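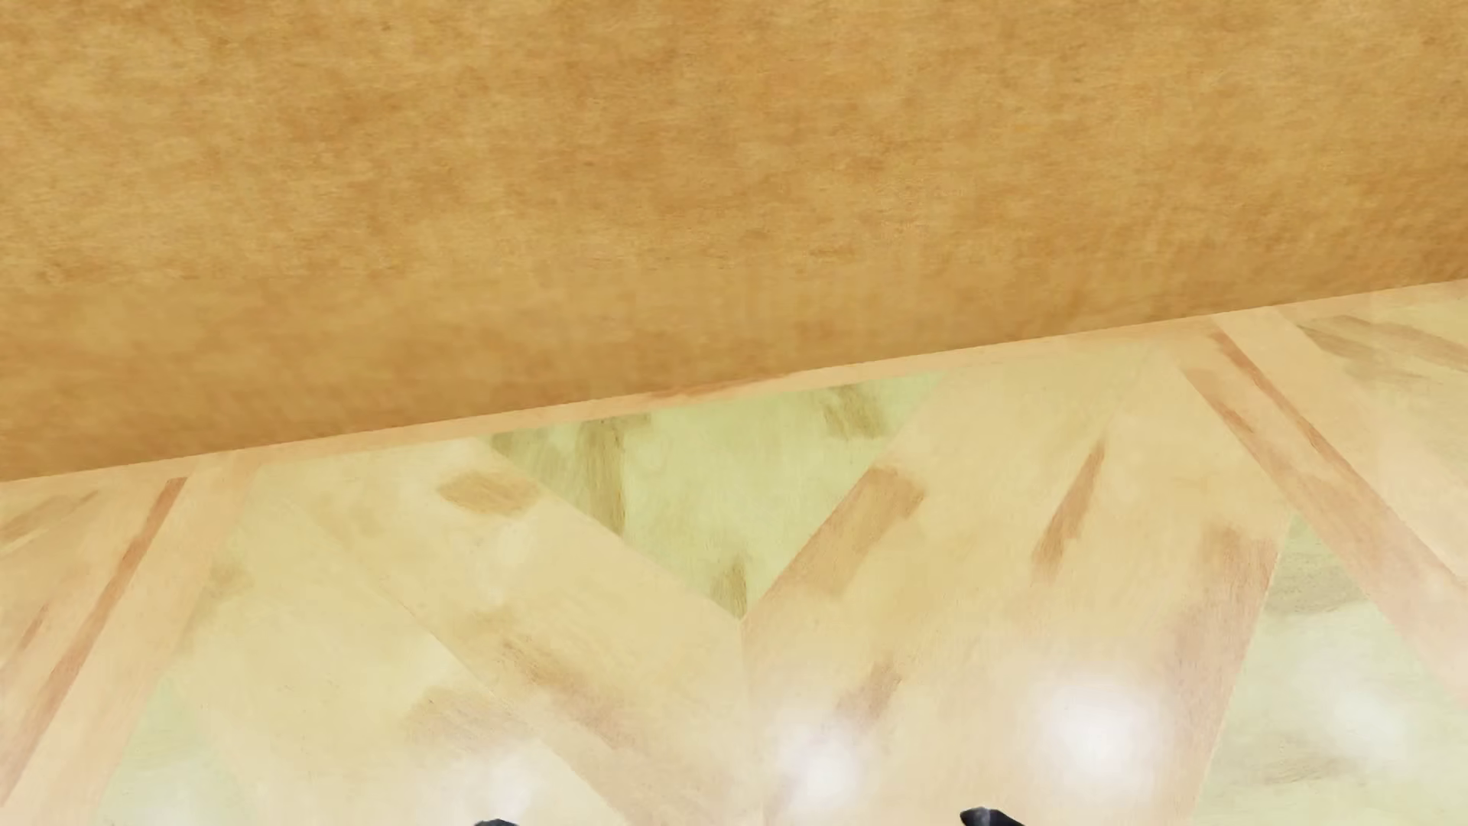
Finish for an inlaid floor in the back room of our house in Muren. We bought the house last May and the floor has to be sanded this spring whether I like it or not, so I'm trying to settle on oil or lacquer before I hire anyone. Hämmerli quoted me for a water-based lacquer, two coats, and said they won't guarantee oil on mixed woods. The floor in the picture has angular sections in cream, yellow, peach and light green and a narrow peach border strip along the base of the golden-brown surface, and I like that pale look a lot. The real floor is mostly maple and ash with some pieces I can't name, and a few were stained a greenish color at some point. I don't want it to go orange on me. We have one dog and wear socks indoors. What would you use?

Posted by Burgi Lüthi, February 2022

parquet_pete
Lacquer. Water-based, as they quoted. Oil darkens maple and it will turn your yellow pieces honey colored within a year or two. If pale is what you're after, you don't have much of a choice.

The stained pieces are a separate problem. If the stain is only on the surface, sanding will take it off. Ask them to do a test patch in the corner behind the door before they run the big machine.

northgable
I disagree with Pete. Our hall is oiled maple, 4 years old now, and it is still light. We used the Ukach white oil. It has a little pigment in it that holds back the yellowing. When the dog scratches it I rub in more oil with a rag and I'm done in ten minutes. With lacquer you can't spot repair. You live with the scratch or you redo the room.

parquet_pete
White oil leaves pigment in the joints. On a plain strip floor that's fine. On inlay, where the whole point is the contrast between the woods, it makes everything look like it has been dusted with flour. I've sanded two of those floors back for people who hated it.

northgable
If you put on too much and don't buff it off, sure. The can says one thin coat.

slowjoiner
How thick is the wear layer? That matters more than the finish. A lot of old inlay is thin to begin with and has been sanded two or three times already. Pull a floor vent or the door threshold and look at the edge.

Burgi Lüthi
Thanks, I pulled the threshold. I get nearly 4 millimeters above the backing, but I only have a school ruler. The house papers say the floor went in 117 years ago, and there's no record of any sanding. Some pieces rock a little when I step on them.

slowjoiner
That's enough for one more sanding and maybe a light one later. Get the loose pieces glued first. A drum sander will catch the edge of a loose piece and throw it. I would ask for a flat multi-disc machine on a floor like that anyway, because the grain runs in every direction and a drum leaves scratches across it.

With that little wood left I lean toward oil. Each time you redo lacquer properly, you're taking some wood off.

parquet_pete
You don't take wood off for a recoat. You scuff it and put another coat on top. People wait until it's worn through, and then it needs a full sanding. Recoat before that and the floor will last as long as the house.

t_birch
I paid 300 extra for the multi-disc machine on mine, in Grinau, and would do it again. No swirl marks at all. My floor is lacquered, matte, and I have no complaints except the spot under the desk chair.

Also, Hämmerli did my neighbor's place. They were clean and on time but they don't glue loose pieces unless it's written in the quote. Check that.

Burgi Lüthi
It isn't in the quote. I'll ask. Does anyone know if the border has to come up when the pieces are glued? Ours is pinned down with small nails and I'd hate to split it.

slowjoiner
Leave the border alone unless it's loose too. Set the nails deeper with a punch before sanding, or the heads will tear up the paper.

northgable
Whatever you choose, try both on scrap. Hardware stores sell sample cans. Put them on a piece of maple, cover half with cardboard, and leave it in a south window. I gave mine 11 weeks. The plain oil had changed a lot, the white oil a little, and the lacquer hardly at all, so I'll give Pete that one.

parquet_pete
Noted.

Burgi Lüthi
I've ordered a sample can of the Ukach, and Hämmerli is dropping off some of their lacquer. I have two loose maple pieces from under the threshold that I can use for the test. The gluing will be added to the quote. I still don't know what to do about the greenish pieces if the color comes off. Has anyone restained single pieces in a floor without it bleeding into the ones next to them?

slowjoiner
Yes, but slowly. Score the joint lightly with a knife, use a gel stain and a small artist's brush, and wipe away from the edge. Seal those pieces with shellac before the final finish goes on. If you go with oil, skip the shellac or the oil won't take.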